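Robot Cell Practice, Unit 7: sorting at the bench
Markstead course handout, December 9, 2020

Welcome back! This unit is my favourite, because good rules suddenly become things you can point at. Read it before your slot on the Grunwood cell.

## Before anything moves

Walk round the table once. Check the emergency stop, then the speed limit, then the mounting bolts - in that order, every time. Say each one aloud to your partner.
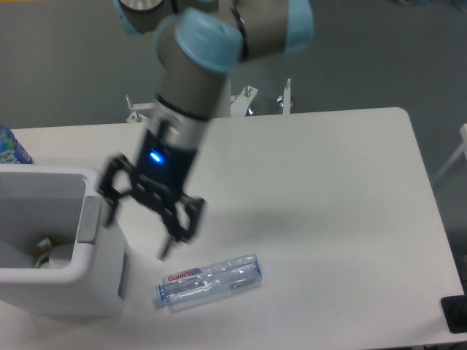
Pick objects should be chosen as carefully as programs. We like light things that forgive a clumsy grip, and a plastic drinks bottle lying on its side is perfect: it dents, it rolls a little, and it teaches you more about approach angles than any steel block. Write the object down in the Tririco log before the first run.

## Status lights and hands

A steady light on the gripper tells you it has power. It does not tell you it is safe to reach in! Hands stay behind the line until the arm is stopped and the pendant holder has said "clear".
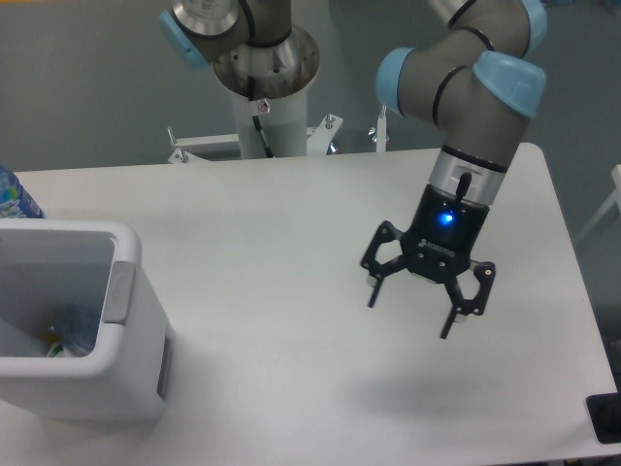
The pendant holder never does a second job. If you need to write something down, stop the arm and hand the pendant over properly.

## Releasing over the bin

- Open the fingers only when the item is fully over the opening.
- Thin film clings, so pause for 2 seconds before you retract.
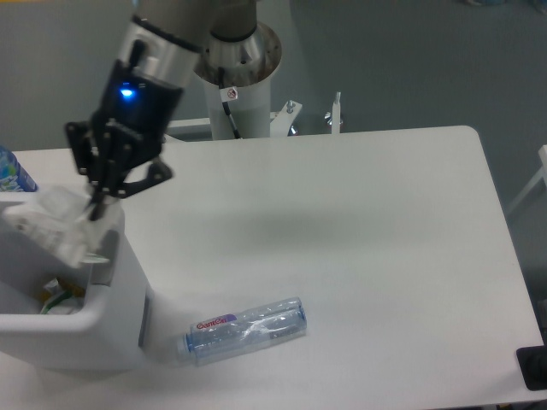

- Keep your retract path vertical for the first 99 mm. The Vanhove sheet from August gives the old figure, so please cross it out.
- Never tidy the bin while a program is loaded.
- With two items close together, plan the upper one first.
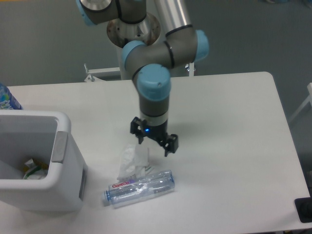

## For next time

Read pages 2 to 26 of the course pack and bring one rule you would change, with your reasons.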